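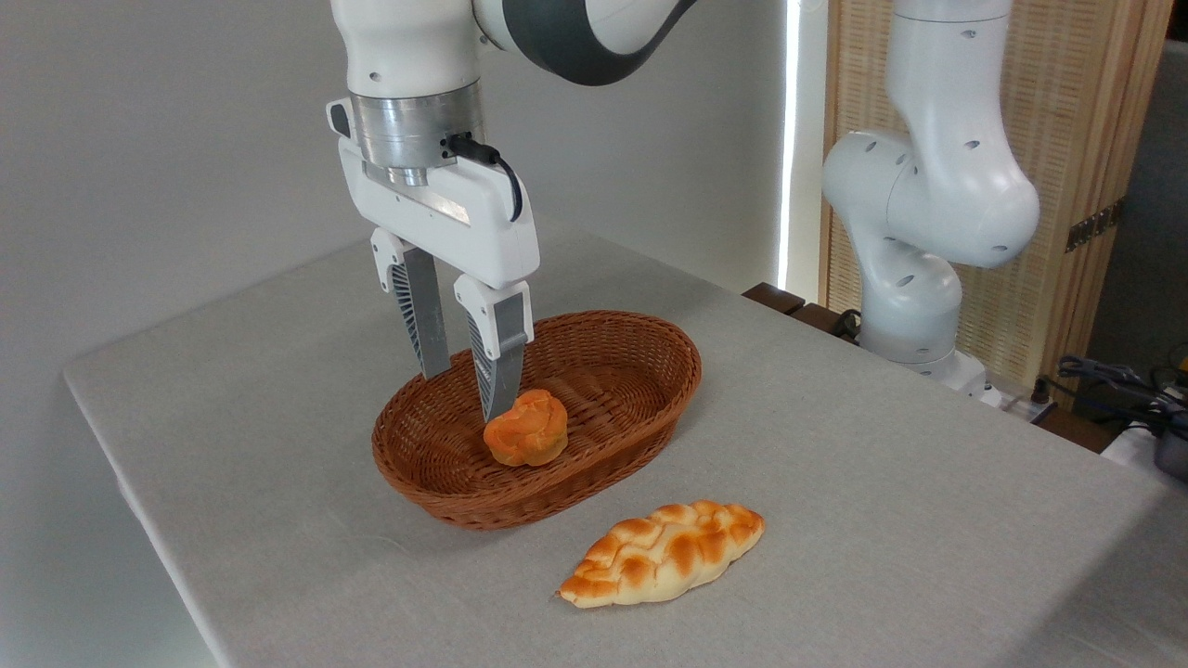
Oval wicker basket on a light gray cloth.

Posted by Kerstin Ehlers, December

Printing from my uncle's old blocks for a show – okay or a terrible idea?

Hi all, I've been reading this board for ages and never posted, so please be gentle. My uncle was a printmaker, mostly woodcuts and a few linocuts, and when he died the whole lot came to me. He wasn't famous. He taught art at a high school, had some shows around Starnen when he was younger, and sold prints to friends and to people who wandered into the studio. There's a write-up or two in old newspapers and that's pretty much it for press.

The gallery at the Jovosby Arts Center has offered me the small room for a show of his work in spring, which I'm thrilled about! They've been lovely. The trouble is that some of his best images only exist as blocks. I have the carved block, I sometimes have a pencil sketch, and I don't have a single print. I guess he sold them all or gave them away, or they were never printed properly in the first place. There's one of a ferry landing at night that I remember hanging in his kitchen when I was a kid, and it's gone, but the block is sitting in my spare room wrapped in a pillowcase.

A friend of mine has a press and has offered to print from the blocks for me. My sister thinks this is wonderful. My cousin thinks it's close to forgery and says a serious gallery wouldn't touch them. I go back and forth depending on which of them I talked to last.

So here's what I'd love to know. Is it acceptable to hang prints that were made after the artist died? If it is, how do I label them so nobody feels tricked? Can I sell them? The gallery would like to have a few things for sale and I'd like to cover the framing, which is eating me alive. And what do I do about the numbering – he wrote things like 4/20 on some of them, and I know of one image where I can only find numbers up to 6, so do I just carry on from 7??

I should add that he left a notebook where he gave everything he made a running number, and it goes up to 1266, drawings and all. He never wrote anything in it about what should happen to the blocks. I read it cover to cover hoping he had.

Thank you so much for any help. I don't have anyone in the family who knows about this stuff and I'd really like to do right by him.

Kerstin

marlowe_prints

Hi Kerstin, what a nice thing to be doing, and congratulations on the show!

Your cousin can relax a bit. Prints pulled from an artist's blocks after death are a perfectly well-known thing. They're usually called posthumous impressions, or an estate edition if you do them as a proper set. Museums have them, dealers sell them, and people who collect prints know what they are. What gets people into hot water is letting a buyer think the artist made the print. So the labeling is where your effort should go.

For the wall label, I'd put the title, the date of the block (if you know it), the words "printed posthumously" and the year of the printing, and who printed it. I did this for my former teacher's work and we had it read like so: "Woodcut, block cut 1961, printed posthumously by" and then the printer's name and the year. Not one visitor minded. A couple of people asked about it, and they were curious more than anything. I'd also put a sentence in the handout, and tell whoever is sitting at the desk, so that they don't say the wrong thing to a buyer by accident.

Now the numbering. Please do NOT carry on from 7! I know it's tempting, it looks like he left you room, but those numbers belong to his edition. If he wrote /20 and only got as far as 6, that's an unfinished edition and it stays that way. It happens all the time – people would write the full number on the first few and then print the rest when somebody wanted one, and some of us never got back to them. What you do is start a completely separate edition with its own numbers and its own mark. A lot of estates have a little stamp made that goes on the back or in the bottom margin, with something like "Estate of" and the name. Never sign his name, and don't sign yours where his signature would have gone either. Your friend can sign on the back as the printer if they like.

Keep the estate edition small. I'd go for 6 or so of each, partly because it's a lot of work and partly because you don't want to swamp the prints he pulled himself. Price the estate ones well below his own. We put ours at a third of what the signed ones were going for and it felt fair to everyone.

Also write it all down as you go! Paper, ink, who printed, how many, how many spoiled. Tear up the spoiled ones. I mean really tear them up, because I once found a rejected proof of mine in a thrift store with a price on it and I've never quite recovered.

One more thing, and it's the bit I'd do first. Before any ink goes near those blocks, have a good look at whether he canceled any of them. Some printmakers cut a line or an X across the block when an edition was finished, so it couldn't be printed again. If you find one like that, he's told you what he wanted. You can still show the block itself, and they look marvelous hung on a wall.

Good luck, and post some pictures of the show when it's up.

Kerr

I wouldn't print them. Show the blocks. If people want a print they can buy one of the originals.

Also who owns the rights? Having the blocks in your spare room isn't the same as having the copyright. Check the will.

tess from the frame shop

Okay, Kerr is being a bit short but the rights point is a good one, so please don't skip it. In general the copyright is a separate thing from the object, and it goes wherever the will sends it. If he left "everything" to you then you're very likely fine, but if he left his belongings to you and split the rest between you and your cousin (the one who's cross?) then you want to know that before you sell anything. I'm not a lawyer, I just frame things, and an hour with somebody who does estates would be money well spent. Ask them too whether you need anything in writing from your sister.

I agree with nearly all of what marlowe said. Where I'd go a little differently is on which ones to print. You don't need to do all of them! If it were me I'd pick 3 blocks, the ones where you have no print at all and where you're sure what it should look like. Your ferry landing sounds perfect, because you remember it. With the others, you'd be guessing. What color was the ink? Did he print it heavy and black, or let the grain show? Did he use a second block that's gone missing? I framed for a family once who printed their mother's linocuts in plain black, very handsome, and then somebody turned up at the opening with an original and it was a soft green with a second color in the sky. Nothing dishonest about it, but they were so upset, poor things.

So go through that notebook again with ink and paper in mind. You said you read it hoping for instructions about the blocks, and I bet you skipped right over the boring parts. Printmakers love to write down ink recipes. If he put down a paper name or a color next to any of those running numbers, that's gold.

About the blocks themselves, since I've seen some sad ones. Get them out of the pillowcase, wrap them in clean acid-free tissue, and store them flat somewhere that's not too dry and not too damp. Spare room is fine, attic and basement are not. Old wood moves, and a warped block can crack when it goes through a press, so ask your friend to hand-rub the first proof with a spoon or a baren and only use the press if the block is dead flat. It's slow but you won't split it. For lino, feel whether it's gone brittle, and if it has then I'd leave it alone or get somebody experienced to look at it. Don't scrub anything with water. If there's old ink sitting in the fine cuts, a soft brush first and then ask again here before you try anything wetter.

On the framing eating you alive – I feel this from the other side of the counter, ha. You can ask for all the frames in one stock size with mats cut to suit, and you'll save a good chunk compared to fitting each one. Ask the arts center if they have frames you can borrow. Lots of them do, in a closet somewhere. And you don't have to frame the ones for sale! A print in a sleeve with a backing board in a browsing bin sells better than a framed one half the time, since people have their own ideas about frames.

Last thing, and feel free to ignore me. I'd hang one of the blocks right beside the new print made from it, with the label between the two. People get it instantly when they see the image flipped, and kids in particular go nuts for it.

Kerstin Ehlers

Oh my goodness, thank you all so much! I went and looked and two of the blocks DO have a line cut straight across one corner, which I'd taken for damage. So those are staying unprinted and I'm going to hang them as they are.

And tess, you were right about the notebook. Next to the ferry landing he wrote "Plernura blue, thin, over black" and I have no idea what Plernura is. A brand? A shop? If anybody here ever bought ink by that name I'd be so grateful to hear what shade it was. In my memory it's very dark, but I was little and it hung over a stove.

I've got a call in to the lawyer who handled the will. My cousin has asked to come and see the blocks, too, so I'm taking that as a good sign.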